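Plodico 2 Parallel Gripper Kit
Sold by Laltden Automation Supply 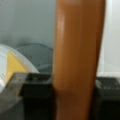 Budgets for a first arm tend to go almost entirely on the arm. Then someone remembers it needs fingers, and we get an email marked urgent. Please price the gripper first. It's the part that touches your stuff.

What's in the box
Gripper body, two black fingers, wrist camera bracket, 18 screws (you need 16, you will drop two), one cable. The camera is sold separately, as is patience.

Specs
Maximum opening: 134 mm
Finger pads: replaceable, sold in pairs
Mounting: Dauda flange, or Druvow with the adapter plate
Lead time: 29 days. We used to say four weeks and people held us to it.

Planning your spend
Put aside money for spare pads. Smooth, rounded items are hard on them, and so are new operators. Labs running every day should order 100 pairs at a time for the bulk price. Everyone else can start with a few and see how their September goes.

The adapter plate isn't included. Yes, we know. It's cheaper than the phone call you'll make when the bolt holes don't line up, so check your flange before you order.

Returns
Unused kits only. A gripper with dried sauce in the finger rails has been used, whatever the colour of the sauce.

Quotes are good until the end of the month. Ask for one through the contact form and tell us which arm you have.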